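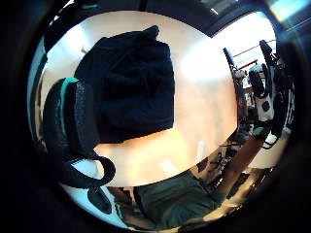
Folding and packing assistants, Koltoreck textile returns room

Mestex is looking for folding and packing assistants for its returns room in Koltoreck. Two full-time places and one part-time place are open.

The work

Returned clothing, bags and household textiles come to us in mixed cartons. You take each piece out, check it for stains, pulled threads and broken zippers, fold it to the size on the table card and put it in the right bin. Bags are emptied first, including the inside pockets, and the straps are tucked in before packing. Dark fabrics are checked twice under the lamp, as lint and chalk marks are easy to miss on navy and black.

Most of the work is done at a table, and you can sit or stand as you like. Full cartons weigh up to 40 pounds and are moved with a cart. You will also spend part of each shift on labels and on the return sheet, which is still filled in by hand.

Hours and pay

Full time is five shifts a week, 7:30 to 4:00, with a half-hour lunch and two paid breaks. Part time is three mornings. Full-time pay is $2,185 a month before tax during the first three months and is reviewed after that. Bus fare is paid back at the end of the month - keep your tickets.

What we ask for

You do not need experience in a store or warehouse. You should be able to read a care label, fold the same way all day and tell black from navy in ordinary light. Basic written English is needed for the return sheet. People who have worked in a laundry, a tailor's shop or a hotel linen room usually settle in fast, so please mention it if you have.

Training takes four days and is paid. Ghazala Mengal runs it and will be your shift lead afterward.

How to apply

Send a short letter with your phone number and the hours you can work to Samina Bangash, Mestex, Room 258, Koltoreck. Quote reference 941. A resume is welcome but not required. Applications must reach us by 11 September 2025.

We will ask you to come in for a one-hour trial at the table, paid at the normal rate. Wear comfortable clothes and leave rings and bracelets at home - they catch on knits. Questions about shifts go to Faisal Khattak at the same address.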